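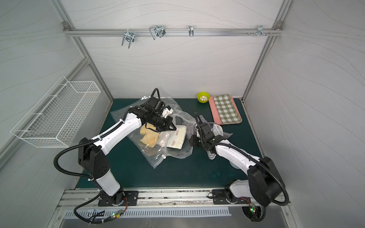 Bench 2: folded yellow cloth in a clear zip-top bag, with a folded diaper alongside.

Infant Supply Packing, Watside site - progress report for May

1. Work in the period
The packing layout for the diaper-bag line was revised at the start of the month. Each kit now uses one large clear zip-top bag in place of the two smaller bags specified in the Restetti proposal. Cloth goods are folded to the width of the bag before loading. Printed and plain diapers are treated as the same item for stock purposes.

A total of 17 trial kits were scheduled and 16 were closed and accepted. The remaining kit was rejected at inspection for a split seam and its contents went back to stock.

2. Observations
Folded cloth holds its shape in the bag if the fold faces the opening. Diapers packed last tend to ride up and catch in the zip. The packing order has been changed on the bench card: diaper first, cloth second, small items at the side. Thinner bags from the Mensah batch crumple during loading and are slow to reopen. They remain in use until the batch is finished.

3. Spending
Bag costs are within the approved line. Cloth costs are slightly over, owing to a minimum order at Plediditz. No transfer between lines is requested.

4. Next period
- Repeat the trial with the revised packing order.
- Obtain a price for a heavier bag with a wider opening.
- Move the stock count to Wednesday, after the delivery.

The revised bench card will be attached to the June report.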